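Tsikata home demos, February set
Posted by Serpil Şimşekoğlu

Putting these up fast before I lose the notes again. Hand grippers, real homes, ordinary tidying and kitchen jobs. You hold the tool, you do the chore, the recording goes off to train the arm.
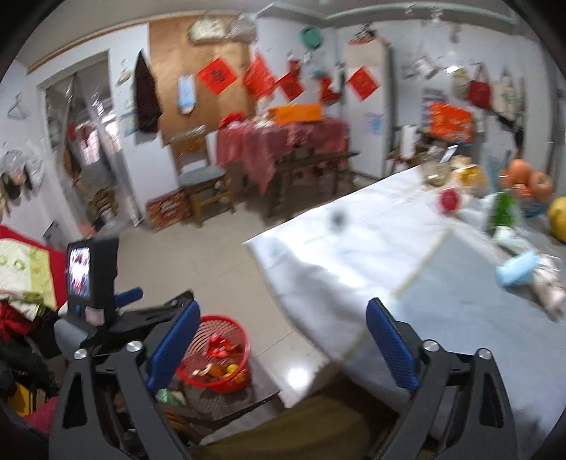
843 demos total when we closed the batch. More than I thought we'd get, given how many I threw out the first morning. Two tools per person for the two-handed tasks, one for the rest. Lines under each heading are straight from my notebook, so excuse the shorthand. Will fix spelling later (probably won't).

Warm-up
Open, close, open, close. Everybody squeezes too hard to begin with. I make people do it with a sock before they go near anything that rolls.

Fruit into bowl
The favorite. Oranges good, bananas annoying, grapes forget it. Approach from above, pause, close, lift straight up. If you knock one off the table keep recording, pick it up, carry on. We want those too.

Trash into basket
Wrappers and peel. Wrappers stick to the pads and you have to shake them off, and then the shaking ends up in the data. Try opening wider and waiting a beat. Works maybe half the time.

Bottle upright
Two hands. Left holds the base, right tips it up. People do it the other way round if they're left handed and thats fine, just don't swap halfway thru.

Lids
Hard. Turning your whole wrist with a gripper in it feels silly and gets tiring. 18 good ones kept. Parden wanted more. Parden can come and do them.

Folding the small towel
Slow slow slow. If your hands blur, the tracking goes and we lose the lot. Corner to corner, press flat with the side of the pad, let go gently. Second fold is always uglier.

Chair back under table
Added on the last day. One gripper on the seat back, pull then push. Scrapes on tile, loud, no harm done. Nobody scratched a floor that I know of.

Same job by remote
Did a short run at the Brudelier workshop with the arm driven from a desk, for comparison. Person on the sticks, watching a monitor, arm across the room. Took 40 minutes to get 11 clean pick and places. By hand that's a coffee break. But the arm can definitely do whatever you recorded, since it did it, and with the hand tool you can reach places it never will. So we need both I guess. Ultia is doing a longer comparison, ask them not me.

Re-dos
Anything where the tool got put down in the middle. Anything where someone answered the phone. One where a cat joined in, kept that for myself.

Playback
Sitting on the floor with the laptop afterwards, going through the takes with the family. Kids love this bit. Grandmother at the second house told me my grip was bad and showed me hers. Hers was better! Smoother release, no wobble. Most of the fruit takes we kept from that house are hers.

Things to bring next time
More wipes for the pads. Orange juice gets in the ribs and then everything slips. Second charger. Spare screws, the little ones. A cushion, my knees are finished.

More to come when I've sorted the laundry takes, those are a mess and half of them are named wrong. If you were one of the households and want something taken down, write to me and I'll do it the same evening. If you want to try the tools yourself, also write, we have two pairs free from the end of the month and I can drop them off.

Serpil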